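From: Davina Kerr
To: rosden-shared-space
Subject: Re: Saturday tidy, who's bringing what

I'll take the desks.
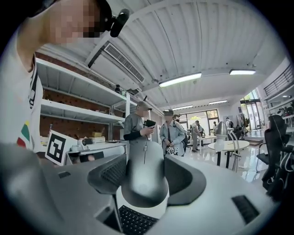
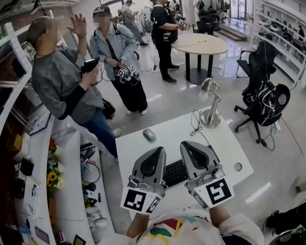

WHAT I'D LIKE DONE

The white cables on the black office chair. They are on the seat, over the armrest and some of them have made it to the floor. If one is yours, claim it by Friday night or it goes in the Kamberg bin with the others.

The silver lamp stays. The mouse and keyboard stay too, though I'd like the black cable by the lamp put down the grommet hole, a feature of that desk we paid for.

The sunflowers are not clutter, Skye. The coiled cable on the same counter is.

Shelves on the brick wall: one beige cardboard box on the lowest one. I have asked what's in it before and got three answers – will whoever packed it please write on it.

Shazia Afridi wrote:
> Can we agree this is two hours, tops? Last time it was
> nearly 314 minutes and Ailsa alphabetized the adapters.
> Also I still have the receipt for the Stetus shelf
> brackets, $516, and would love to stop carrying it.

Two hours is fine by me if people show up at the start of them. Send the receipt to Eilidh, she has the checkbook. I thought the adapters looked nice.

Davina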